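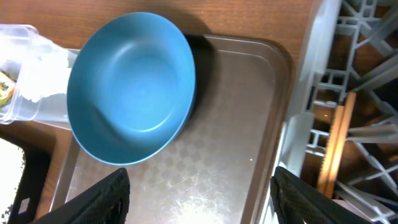
Wrist view, empty blue bowl on the tray, chopsticks in the rack to the right.

2019-02-28, bench notes, table-setting project

Picked up where the last entry stopped. The student task is still the same: bowl on the tray, chopsticks on the tray, food in the bowl, all of it teleoperated first and then replayed from the trained policy. Ognjen Vasić ran the leader arm for the first half of the session and I did the second half.

Calibration first. The gripper zero had drifted again. With the fingers commanded fully closed the Tunport controller was reading 18 ticks open. Re-zeroed, power cycled, checked it twice. It held for the rest of the session. If it comes back we should look at the horn screw before blaming the firmware. Thread lock is in the top drawer.

The Bristik logger dropped frames whenever the wrist stream and the joint stream were both written to the same disk. Moved joints to the laptop's own drive and left video on the external one. No more drops after that. The path is hard coded in record.py in two places, and I changed both. Someone should make it an argument.

Exposure is still a problem. The lamp is too strong for anything white. The tissue in the clear container blows out completely, and so does the white thing in the black crate. The tray also throws glare on its lower part, right where the fingers cross it. The bowl itself is fine, good color, clean rim. I tried fixed exposure at a lower setting and the gaps in the dish rack went nearly black, which is worse for the chopstick part of the task. Left it on auto for now. A sheet of tracing paper over the lamp is the next thing to try.

Bowl position: I want more variety than we have. In the episodes so far most of us put it down in the same spot out of habit, and the policy has learned the spot. Please move it between takes, including positions where the rim hangs past the edge of the tray. Write the position in the sheet as near, middle or far. That's enough.

Chopsticks out of the rack are the hard step. Approaching from straight above, the fingers catch on the crossbars before they reach the wood. Ognjen's way is to come in tilted and close slowly, and he gets them out more often than I do. The pads grip well enough once there's contact. We agreed that everybody records this step his way so the data isn't split between two approaches.

Total in the folder is now 87 episodes. The plan says 400 before we train the version for the June demo. At the present pace we won't make it unless the other team records too, so I'll ask at the group meeting.

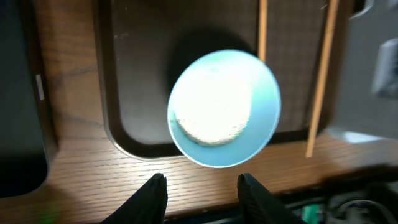 Food in the bowl, gripper open in front of the rim.

Notes on the food step. The approach with the fingers open and low in front of the bowl is the pose we want as the start of the push. Keep both tips on the near side and don't let one ride up over the rim. White food in a light blue bowl under this lamp loses nearly all its texture, with only a bit of grain left along the lower edge. The fill-level estimate from the Jindura script is useless on frames like that, it calls everything full. I turned it off and we'll label fill by hand.

The shadow behind the bowl also confuses the segmentation against the dark tray. Rüegg's parts box has a lighter mat that might fit inside the rim. Haven't measured it.

Replay test at the end, old checkpoint, no retraining. It reached for the bowl every time but stopped short when the bowl was in a far position. Same as before. Loss curve from last night's run is saved with the others and flattens out at epoch 28, so I'd stop there next time and save the hours.

To do:
Tracing paper on the lamp, then repeat the exposure check
Make the output path in record.py an argument
Check horn screw on the gripper servo
Measure the mat
Ognjen to write up the tilted chopstick approach in the shared doc
Charge the spare laptop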